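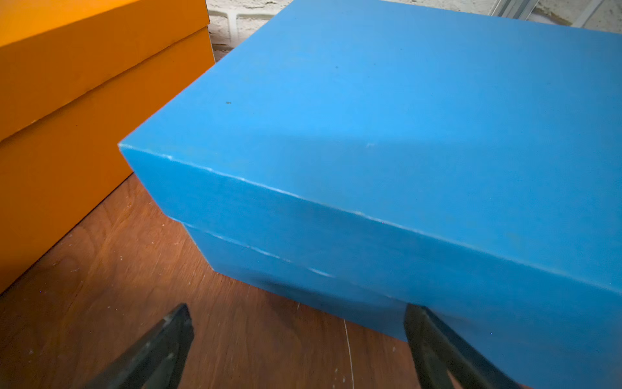 Flitora's two-finger gripper at a lidded cardboard box, seen from the wrist camera.

Avudport Adds Wrist-Camera Kit for Benchtop Robot Arms

Flitora package brings gripper, camera and handling software together for small shops and packing rooms

Avudport today announced Flitora, a wrist-camera and gripper kit for small robot arms that work at a bench or table. The kit goes on sale in December and is meant for businesses that handle boxes, panels and other everyday items in short runs, where the next item is often a different size from the last one.

Flitora includes a two-finger gripper, a small camera that mounts at the wrist, a cable set, a mounting plate and a license for Zumano, the company's handling software. It is sold as one part number. Customers supply their own arm and a computer to run the software.

Most low-cost arms on the market ship with a gripper but no camera, or with a camera on a separate stand. A camera on a stand has to be set up again whenever the bench is moved, and the arm can block its view at the point where the fingers close. The Flitora camera travels with the gripper and keeps the fingertips in view. Operators see the fingers and the item together on one screen, both while teaching a task and while it runs.

The fingers open up to 70 millimeters. Larger items such as lidded boxes can be gripped by an edge or a rim, or pushed into place with the fingers open. Flat items are taken by the edge, with one finger on each face.

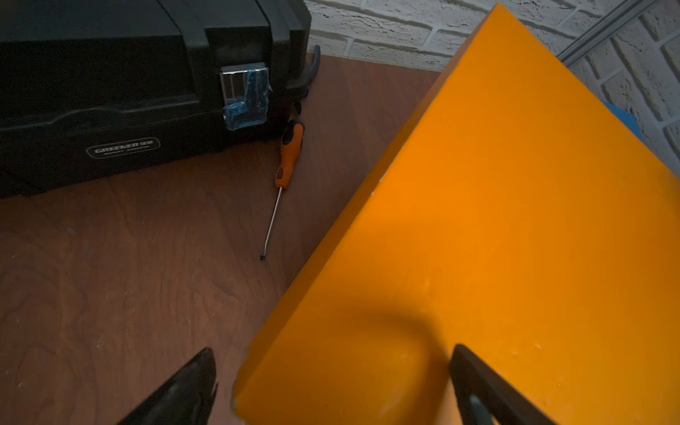
Flat stock was one of the main requests from early customers. Panels and boards are hard for many small grippers because there is little to hold on to and the weight sits far from the fingers. Zumano includes a panel mode that slows the wrist while a board is held at an angle and lowers the speed again near walls and other fixed objects that the user has marked. Users can turn the mode off for light pieces.

Teaching a task does not require programming. The operator guides the arm through the job by hand or with the supplied controller, and Zumano records the path together with the camera view. Seven demonstrations are recommended for a new item. Recorded tasks can be named, copied and edited, and a task taught on one arm can be moved to another arm of the same model.

The software is designed for benches that are in regular use. Tools, toolboxes and stock can stay on the work surface as long as the path to the item is clear. If an object is in the way, the arm stops and shows the operator the current camera view with the choice to resume, back up or end the task.

Avudport tested the kit with Barrios, a contract packing firm that handles seasonal gift boxes and display boards. During the trial, Barrios logged 2,831 picks on a single arm, using the same set of fingers throughout. The firm asked for two changes, a shorter camera cable and a larger stop button on the operator screen. Both are part of the version now going on sale.

Barrios also reported that cardboard with a painted or coated finish needed a lower grip force than plain cardboard to avoid marking the corners. Grip force is now set separately for each item in Zumano, and the starting value for coated board has been reduced.

What is in the box

Two-finger gripper with one set of dark gray fingers
Wrist camera with bracket
Mounting plate and screws
Power and data cables
Handheld controller
Zumano license for one arm
Printed setup guide

Replacement fingers are sold in pairs and can be changed with a single hex key. Softer finger pads are available separately for items with delicate surfaces. The standard mounting plate fits the bolt pattern used on Avudport arms, and adapter plates for other arms can be ordered with the kit.

Flitora is not intended for food handling, outdoor use or wet areas. The buyer is responsible for a safety review of the finished workstation, including the arm, the gripper and the items being moved. A checklist for this review is included in the setup guide.

Availability

Orders will be accepted through the Avudport website and through resellers. Kits ship within 10 working days of an order. The price includes one year of software updates and support by email and phone. Customers who already have a Zumano license can buy the gripper and camera without the software.

Demonstration units will be available to resellers ahead of the launch. Resellers that want a unit should contact their regional sales office and state which arm they plan to use, so that the correct plate can be included.

About Avudport

Avudport makes grippers, cameras and software for small robot arms. Its products are used in packing, light assembly and teaching workshops. Press inquiries can be sent through the contact page on the company's website.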